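Home | Projects | Garden Log | Contact

July, by Afaf Najjar and Anas Qudah

Bush beans in the school plot at Viltunley

We wanted to know if mulch really helps beans or if it's just more work. Two beds, same seed, same side of the fence. Bed A got straw, bed B bare soil. Jovita Medrano did the watering chart. Mostly.

Sowed 70 seeds per bed. Germination slow in B, then a hot week, then slugs in A. Lots of slugs. Should of put the straw down later, once the plants had some height.

Picking started in July, mornings before 9. Weighed everything on the kitchen scale. Bed A 3,386 grams, bed B 2,000. So A won by a lot even with the slugs. Water use we only have for the second half, bed B took roughly 370 liters, A's page got rained on.

Problems: only two beds, so no real repeat. B gets a bit more shade late in the day. Samira Nassar says that alone could explain some of it, and shes probably right.

Next year four beds, straw at three weeks, and a pole variety if there is string left.
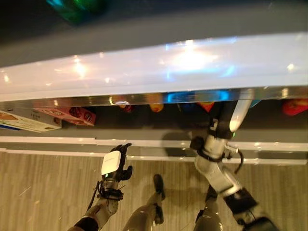

Sources and thanks

Seed packet notes, Wai-kit Tam's bed plan from last year.

Contact: Viltunley garden club | Back to top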